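Fonholm Recording Help: FAQ for operators
Updated January 20, 2021
14 shares | 6 comments

Quick answers for people recording bowl and cup episodes at the Celham site. Written between sessions, so excuse the mess. If it's not in here, check the Marikar setup sheet first, then write to us.

What are we collecting, exactly?

Episodes. One episode = one try at one task, start to finish, with you driving the arm. The system gets the camera views, the arm position and the gripper position, and learns to go from what the cameras see to what the arm should do next. So your moves are the lesson. Sloppy moves, sloppy lesson.

Current set is called Jenerar. Kitchen things, plain surfaces. We stand at 2,189 accepted episodes. Next block is 500 more.

What does a normal session look like?

Home the arm. Check both camera feeds. Read the task line out of the Marikar window (it changes, read it every time). Put the object where the window asks. Start. Do the task. Stop. Mark it good, bad or unsure. Reset.

Fifteen episodes, then a break. Please do take it. The labels get noticeably worse when people push through, and we end up redoing them.

What should the wrist camera see at the start?

Part of the object, if the task line says "near start." All of it is not required. For a bowl, the far rim and a bit of the inside is plenty. The policy has to learn to find the thing from a partial view, and it can't learn that from starts where everything is centered.

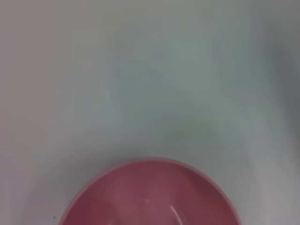

Pink bowl low in the wrist view, upper part of the rim showing.

For "far start" the object can be out of the wrist view completely. The fixed camera has it. Don't nudge the arm over to get a better look before you hit start, that move has to be inside the recording or it's lost.

Do I have to clean the surface first?

Wipe down at the beginning of the session and any time something spills. A crumb or a speck is fine, leave it. We had one operator polishing between every episode in December. Very nice looking data, very slow. And real counters have specks.

Glare on the object. Problem?

No. Shiny bowls have glare, lights are where they are. Only stop if the whole feed washes out to white. Don't turn the lights off to get rid of a streak, you'll just get noise instead.

Same goes for shadows. The arm throws one, you throw one, the shelf throws one. All of it stays. What we don't want is shadows that only ever show up in one kind of task. So don't stand in the same spot all day. Move your chair.

Is a blurry episode a bad episode?

Depends when it's blurry. During a move, keep. During the grasp, if the feed never sharpens up at all, mark it unsure and type "blur" in the note.

Autofocus is off on purpose, don't turn it back on. It hunts when the gripper gets close and the hunting is worse then the blur.

If every episode is soft including the still parts: stop, check the lens for fingerprints, check that the ring on the lens hasn't been knocked. Then record one test and look at it before going on.

The object slid to the side of the view. Do I scrap it? 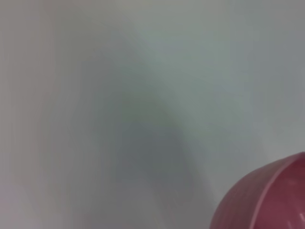 Scrapping is for broken recordings, and an off-center object isn't broken. Keep going if you can still do the task. We want those, they teach the system to come back from a bad approach, and for a long time Jenerar had next to none because everyone (us included) hit cancel the second things looked off. What you need is something to steer by. With only a curve of pink in the lower right corner and pale blur over everything else, the lighter line running along the curve is the thing to watch, because it's the crispest bit in there. Bring that toward the middle slowly, then carry on with the task as usual. Slowly! A fast swing back gives you a handful of smeared images and then a jump, and the model learns the jump.

If you lose it completely, use the fixed camera feed to find it again. Still one episode. Write "recovered" in the note.

How fast should I move?

Slower than you want to. Not so slow you stop and start. Dead time is the biggest single reason episodes come back. If you need to think, think before you press start.

Rule of thumb: could a person watching tell what you're going for? Good speed.

Can I do the same grasp every time?

Please don't. Rim from the left, rim from the right, far rim, near rim. Tilt the wrist now and then. Marikar will suggest an approach in the corner of the window, follow it when you can. Skip it if it would mean hitting something.

Same for placement. People drift to a favorite spot. The window gives you a zone, so use the whole zone, including the annoying far part.

What counts as good, bad, unsure?

Good: task line done, object ended up where it was meant to, nothing forced.

Bad: dropped and not picked up again, wrong object, wrong task, arm hit its limit and faulted, somebody's hand in there after start.

Unsure: everything else. Unsure is not a black mark. We look at all of them. We'd much rather recieve an unsure than a hopeful good.

Dropped it but then picked it up and finished? That's good, with "drop" in the note.

I forgot to change the task line. Now what?

Don't delete. Note it as "line wrong" with what you really did. We can fix text afterwards. We can't get the episode back.

Wrong line plus no note is the worst case, because it looks fine. The last audit turned up 63 of those. All of them had to be watched through by hand. Not a fun afternoon.

Can I trim the start or end myself?

No. Leave trimming to the script. It looks at arm motion and cuts the still bits. If you trim by hand the camera times and the arm times drift apart and the import rejects the lot.

The two feeds are out of step.

Stop the session. Close Marikar, unplug the camera hub, count to ten, plug it back in, wait for both lights. Start a fresh session number, don't continue the old one. Tell us the last episode where they matched.

How to check: wave a hand under both cameras before the first start. If one feed lags you'll see it right away.

What if the wrist view is mostly just surface?

Very common and mostly harmless. The wrist camera sits low and close, so for a good part of any reach there's not much in it. 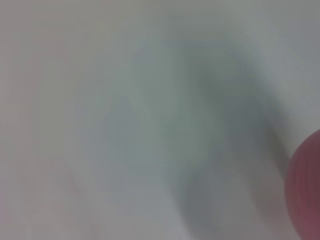
Early on we threw out stretches like that to save disk space, and the first trained policy got lost every time the object went to the edge of the view. Froze up, or wandered off. Put them back in, trained again, a lot less freezing. So now the filter only drops an episode when both feeds are useless at the same time, or when a file is damaged.

If you're worried about one, note the rough moment ("low info mid reach") and move on. Someone will look.

Does the learning system use the depth data?

Not in this round. It's saved anyway. Don't turn it off, the import expects the file to be there.

Can I practice without recording?

Yes, and do. Practice switch is top left in Marikar. New operators practice until they're bored of it. Practice runs don't count toward the block and don't get saved, so don't come to us later asking for the great one you did with the switch on. Happens every week.

Can I bring objects from home?

Ask first. New objects need a tag and a photo set before they go on the list, otherwise the audit can't tell what it's looking at. No glass. Nothing with a lid that sticks. Nothing you'd be sad about.

How do I know my episodes got used?

The Jenerar page lists each session number with accepted, returned or waiting. Returned ones have a reason. Waiting just means waiting, the queue is long at the end of a block.

The arm made a noise / smells hot / feels stiff.

Stop button. Then us. Don't home it, don't try one more. Log the session number and leave it as it is.

Who do I ask when something isn't covered?

Help address at the bottom. Put the session number in the subject line. "It's doing the thing again" is hard to search for.

Comments (6) | Share (14)

Related
Marikar setup sheet, Celham benches
Writing notes the audit can use
Camera hub reset, step by step
Task line list for the next Jenerar block
Why episodes get returned

Contact: Fonholm recording help desk, Celham | © 2021 Fonholm | Back to top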